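Plallosus T-Shirt Bag, Printed, Medium

January | Product page maintained by Shona Forsyth

We use cookies to remember your cart. Accept | Settings

The Plallosus is a carryout bag for grocery counters, takeout windows and small retail. The film is translucent white with side gussets. Handles are cut in one piece with the body, and the bottom seal runs the full width.

Stock print is two colors, black and yellow, on the front panel only. Custom print needs artwork as a vector file with line weights of 2 points or more. Very fine type fills in on this film.

Packed flat on a tear-off header. Fits the Jandari counter rack and the older Drostamach wire stand. For the Zamora rack, order the wide header.

Case weight: 6 kg
Cases per pallet: 56
Lead time, stock print: 4 working days
Storage: dry, out of direct sun

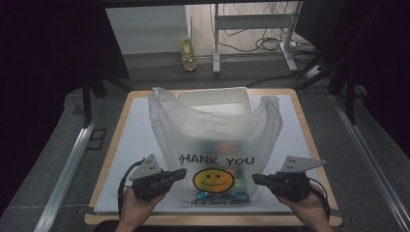

Stock "THANK YOU" print with smiley face, bag loaded and standing, handles open.

Box corners can puncture the gusset. Load boxed goods upright and keep loose items to the side. Double bag for glass. Orders placed before noon on Thursday ship the same day. Opened cases cannot be returned.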